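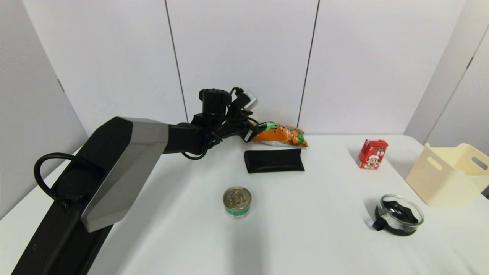 A robotic arm reaches across a white tabletop.

Evwood sets 7 p.m. limit on street vending near Mercado station

17/12/2021

The Evwood town council voted Thursday night's long-delayed vending rules into law, ending sidewalk sales within 66 feet of Mercado station after 7 p.m. The limit takes effect in July.

Permit holders will keep their daytime spots. Anyone selling without a permit will get a written warning first and a fine after that.

The town received 2,491 written comments on the plan, most of them from riders on the Litunside line.

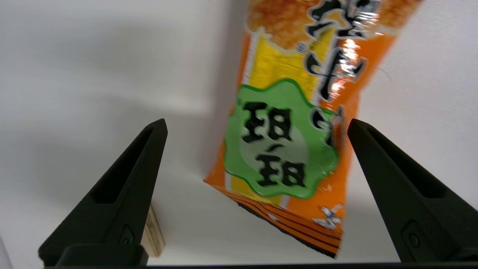

Will current permits have to be renewed early?
Current permits stay good until the date printed on them, and the fee stays the same.

Uriel Medrano, who sells packaged snacks and cold drinks outside the east entrance, said the evening rush brings in around half of his income. "I can move down the block, but people coming off the train don't walk that way," he said.

The council also agreed to open three new vending spaces on Brusness Avenue, where the sidewalk is wider. 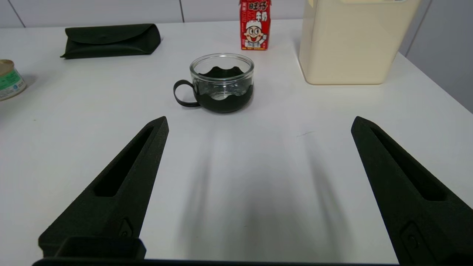 Those spaces will be assigned by drawing, and vendors who lose evening hours at the station will be entered first. Applications are available at the town clerk's office.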